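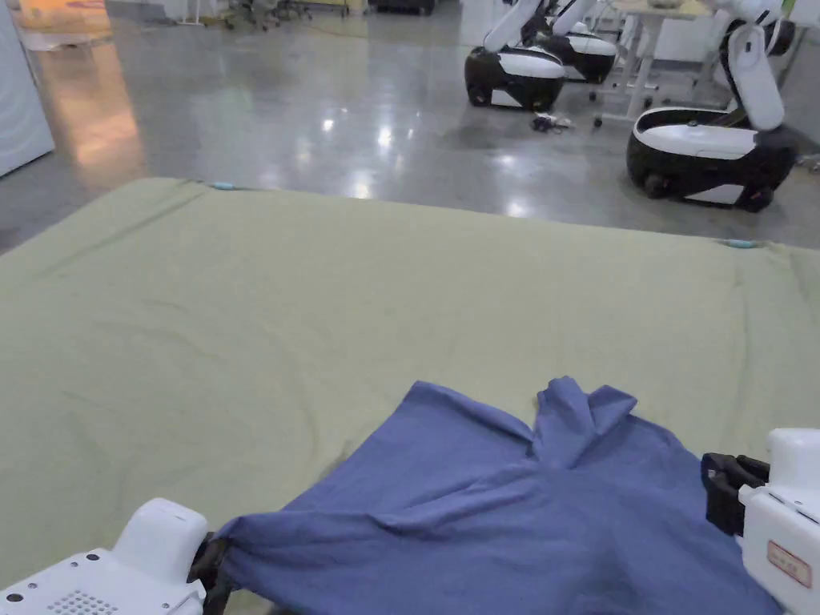
2020년 10월 24일
글: 레이레 만사노(Leire Manzano)

4장. 패드 깔기와 티셔츠 개기

3장까지 마치셨다면 작업대 높이는 이미 맞춰져 있을 거예요. 이제 드디어 제일 재미있는 부분입니다! 이 장에서는 틸토사이드(Tiltosside) 천 패드를 작업대에 고정하고, 그 위에서 면 티셔츠를 깔끔하게 개는 순서를 다룹니다. 처음 몇 장은 느려도 괜찮습니다. 손에 익으면 음악 한 곡 듣는 사이에 꽤 많이 개고 있는 자신을 발견하게 돼요.

4.1 준비물

- 누빔 천 패드(품번 3560)
- 고정용 클립
- 갤 티셔츠. 첫 연습은 무늬 없는 면 티셔츠가 좋습니다.
- 마른 천 또는 옷솔
- 개어 둔 옷을 옮겨 놓을 선반이나 바구니

참고: 품번 1455는 같은 패드의 좁은 형입니다. 설치 순서는 똑같지만 어른 티셔츠를 펼치면 소매가 패드 밖으로 나갑니다. 아이 옷 위주라면 오히려 좁은 형이 편해요.

4.2 패드 깔기

1. 작업대를 마른 천으로 닦습니다. 모래알 하나만 깔려 있어도 손바닥으로 쓸 때마다 걸리니 모서리까지 꼼꼼히 닦아 주세요.

2. 패드를 펼칩니다. 부드러운 면이 위로 오게 놓습니다. 뒤집혔는지 헷갈리면 손등으로 만져 보세요. 보송한 쪽이 윗면입니다.

3. 먼 쪽 가장자리를 작업대 끝선에 맞춥니다. 여기가 삐뚤면 나중에 옷도 같이 삐뚤어지니 천천히 하셔도 됩니다.

4. 먼 쪽 가장자리에 클립을 꽂습니다. 왼쪽 클립을 먼저 꽂고, 천을 오른쪽으로 가볍게 당긴 상태에서 나머지를 꽂습니다.

5. 몸 쪽 가장자리는 고정하지 않습니다. 옷을 당길 때 패드가 살짝 따라와 주는 편이 작업하기 훨씬 좋아요.

6. 두 손바닥을 가운데 놓고 바깥으로 쓸어 냅니다. 두세 번이면 충분합니다.

참고: 얕은 물결이나 곡선 모양의 잔주름은 남아 있어도 됩니다. 누빔 천이라 유리판처럼 평평해지지는 않습니다. 손끝에 턱이 느껴질 만큼 접힌 주름만 펴 주세요.

주의: 패드 위에서 다림질하지 마십시오. 속감이 눌려 다시 부풀지 않습니다.

주의: 클립을 꽂은 채로 패드를 잡아당겨 위치를 바꾸지 마십시오. 가장자리 솔기가 늘어납니다. 옮기고 싶을 때는 클립을 모두 빼고 다시 깝니다.

4.3 티셔츠 펼치기

사실 개기의 절반은 펼치기입니다. 건조기에서 막 꺼낸 티셔츠는 목과 어깨가 한데 뭉쳐 있을 때가 많은데, 이걸 그냥 두고 접으면 아무리 정성을 들여도 가운데가 불룩해져요.

1. 티셔츠를 패드 위에 내려놓습니다. 앞뒤는 아직 신경 쓰지 마세요.

2. 모서리가 될 만한 곳을 찾아 한쪽씩 잡습니다. 밑단의 양 끝이 가장 찾기 쉽습니다.

3. 양쪽을 바깥으로 천천히 당깁니다. 천이 넓은 띠처럼 팽팽해지면 멈춥니다. 더 당기면 면이 늘어나고, 놓는 순간 다시 쭈그러듭니다.

4. 뾰족하게 솟은 곳을 찾습니다. 대개 목둘레나 어깨가 꼬여 있는 자리입니다. 위에서 누르지 말고, 솟은 부분을 살짝 들어 올렸다가 목선 쪽으로 풀어 주세요. 이 꼬임이 스르르 풀릴 때의 기분은 정말 최고예요!

5. 목선이 먼 쪽, 밑단이 몸 쪽에 오도록 돌립니다. 앞판이 바닥을 향하게 둡니다.

6. 소매를 양옆으로 펴고, 몸판을 목에서 밑단 방향으로 쓸어 내립니다.

참고: 옆선이 앞으로 돌아간 옷이 있습니다. 여러 번 빤 면 티셔츠에서 흔한 일이니 억지로 맞추지 마세요. 어깨 두 점과 밑단을 기준으로 삼으면 됩니다.

참고: 짙은 색 옷은 패드의 보풀이 묻어 보이기 쉽습니다. 먼저 옷솔로 패드를 한 번 쓸고 시작하세요.

4.4 개기

1. 오른쪽 어깨 가운데를 기준으로 오른쪽 옆판을 안으로 접습니다.

2. 넘어온 소매를 바깥쪽으로 되접어 옆선에 맞춥니다.

3. 왼쪽도 똑같이 접습니다. 양쪽 옆판이 등 한가운데에서 만나거나 살짝 겹치면 좋습니다.

4. 손날로 양쪽 접은 선을 가볍게 눌러 줍니다.

5. 밑단을 잡고 목선 바로 아래까지 올립니다. 목선을 덮지 않게 손가락 한 마디쯤 남기세요.

6. 한 번 더 반으로 접고 뒤집습니다. 목선이 앞에 반듯하게 보이면 완성!

서랍에 세워서 보관하실 분은 6번에서 반이 아니라 셋으로 접으세요. 저희 편집부의 운누르 발드루스도티르(Unnur Baldursdóttir)는 세워 넣기 파, 저는 쌓기 파인데, 두꺼운 면은 세우는 쪽이 확실히 안정감이 있습니다. 얇은 옷은 쌓아야 무너지지 않아요.

4.5 잘 안 될 때

패드가 자꾸 밀린다: 작업대에 물기나 광택제가 남아 있는지 확인합니다. 닦은 뒤에도 밀리면 클립 간격을 더 벌려 다시 꽂습니다.

접은 옷 가운데가 불룩하다: 4.3의 4번으로 돌아가세요. 거의 언제나 어깨 쪽에 꼬임이 남아 있습니다.

양쪽 폭이 다르다: 첫 번째 접은 선이 기울었습니다. 패드의 먼 쪽 가장자리와 직각이 되는지 보고 다시 접습니다.

클립이 헐겁다: 클립만 따로 구할 수 있습니다. 부품 번호는 3376이며, 패드를 사신 곳에 문의하세요.

4.6 패드 손질

쓰고 난 뒤에는 클립을 먼저 빼고 가볍게 털어 둡니다. 얼룩이 생기면 28도 물에 중성세제를 조금 풀어 손으로 빨고, 비틀어 짜지 말고 수건에 눌러 물기를 뺍니다. 그늘에 뉘어 말려 주세요. 건조대에 걸쳐 말리면 가운데에 긴 자국이 생깁니다.

보관할 때는 접지 말고 윗면이 바깥으로 오도록 느슨하게 맙니다. 클립은 작은 주머니에 모아 패드와 함께 두세요.

긴소매와 후드 티는 5장에서 이어집니다. 후드는 모자를 먼저 처리하는 요령이 따로 있습니다.

문의: 틸토사이드 사용 설명서 편집부 | © 2020 Tiltosside | 맨 위로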